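Data collection operators, garment handling — Murnthorpe

Wesano is recruiting five operators to record demonstrations for a learning system that sorts and folds clothing. Work is carried out with a hand-held gripper fitted with a camera. Each operator records up to 400 short episodes per week, following a written task list, and marks failed attempts.

Shifts last 8 hours with paid breaks. The contract starts in July and runs for five months. No robotics experience is needed — steady hands and consistent note-keeping are. Training is given on site.

Send a CV and a note of your availability to Emil Lüthi, Wesano, Murnthorpe. Short-listed applicants will be asked to complete a practical trial.

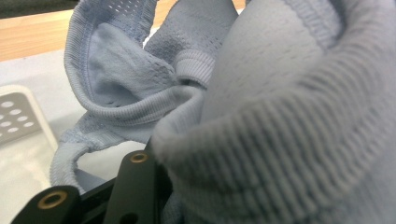 Garment handling task: light blue ribbed and mesh knit at the gripper.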